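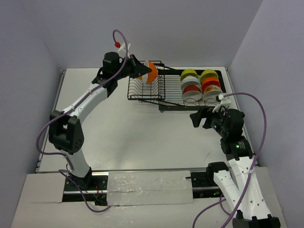

Bowls on edge in a wire dish rack: which way should they face, and how close?

Posted 3/30/26 by Ryan Tunstall

I have a black wire rack with a basket on the left and a wider flat section of parallel bars on the right. Plates are no trouble. Bowls are. I stand them on edge in the wide section, in two columns, and the back ones are still wet inside after 60 minutes. The bowls are a mixed lot in different colours, all much the same size, 15 cm across. Is the spacing wrong, or should they go upside down on the bars instead? The rack is a Skorken and came without instructions.

Agnese Sproģis

On edge is fine. Two points to check.

First, the lean. A bowl standing dead upright holds a line of water along the inside of the lower wall. Tip each one forward until the open side points slightly down. Water then runs to the rim and off.

Second, the gap. Leave at least two bars free between one bowl and the next - more if the bowls are deep. If the rounded back of one sits inside the mouth of another, the air between them stays damp and neither dries. Three to a column is the most I would try on a rack of that type. Any others can go in the basket, tipped on their sides, provided there are no cups in it.

Upside down also works, but each bowl takes up far more of the rack and the foot ring holds a small puddle. Wipe that with a cloth.

Dambrauskienė

Load from the back. I dry mine with a tea towel after 15 minutes and put them away, so the spacing has never mattered much. Check the rack is level too - mine leaned backwards until I put a folded cloth under one foot.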